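Conservación de candeleros de latón y portavelas de vidrio sobre mesa de madera
Comunidad Pelto, sección Objetos decorativos

Covadonga Calvo
Junio de 2021
Estimados miembros de la comunidad: nuestra asociación custodia 85 piezas decorativas que se exhiben sobre mesas de madera con acabado brillante. Solicitamos orientación sobre la limpieza periódica del latón y sobre la conveniencia de colocar candeleros, vidrio y plantas en una misma superficie. En febrero aparecieron cercos en una de las mesas.

Eusebio Gallardo
Para el latón se recomienda paño de algodón seco. La pasta abrasiva queda desaconsejada si la pieza está lacada. Los cercos suelen proceder de las macetas; colóquese un plato bajo cada una.

Yesenia Lozano
En mi casa se ha usado siempre limón con sal. Desconozco si es lo adecuado para piezas lacadas.
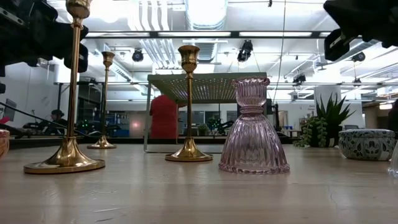 Publicado por Olaia Campos | Sala Alcaraz | 14 mensajes
Se adjunta una disposición comparable: tres candeleros de latón, un portavelas de vidrio rosa violáceo y, a la derecha, plantas suculentas junto a un cuenco de cerámica decorado. Conviene dejar los candeleros altos apartados del vidrio, dado que un vuelco puede desportillar un borde ondulado. El vidrio acanalado se lava a mano con agua tibia y jabón neutro, y se seca de inmediato, con especial atención a los relieves. La cera se retira del latón con agua templada, nunca con cuchillo. Respecto al limón, debe evitarse en cualquier pieza lacada. Las plantas se riegan fuera de la mesa y se devuelven a ella una vez escurridas.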